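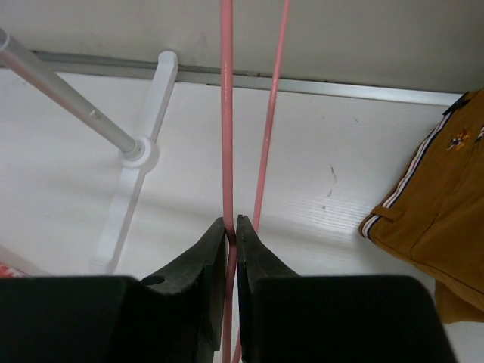
Gurden has put its Wakow gripper kit on sale at last, and I went over to the Hudec showroom in Grirkthorpe on Wed 25 April to have a go with it. I've been nagging them for a demo since March, so I was very pleased to get a proper hour with the thing! The kit bolts on to a small robot arm and comes with a wrist camera, two pairs of fingers and the software, all for £1,997 (or £2,360 if you want the longer warranty, and I probably would). What sold me was the soft stuff. I'd expected blocks and cups, but the narrow black fingertips close in on a glossy pink cord, with a second strand hanging just to the right, and the camera gives you a good close view of the tips while you're at it. Very handy if you work with clothes or string, as I do.

I do have grumbles. The manual is 31 pages of tiny print, and I'd like a slimmer pair of fingers in the box, as the black blocks behind the tips are on the chunky side. Gurden says the first batch is 50 kits, with orders through Hudec only for now. I've asked to borrow one for a fortnight and will write more if they say yes.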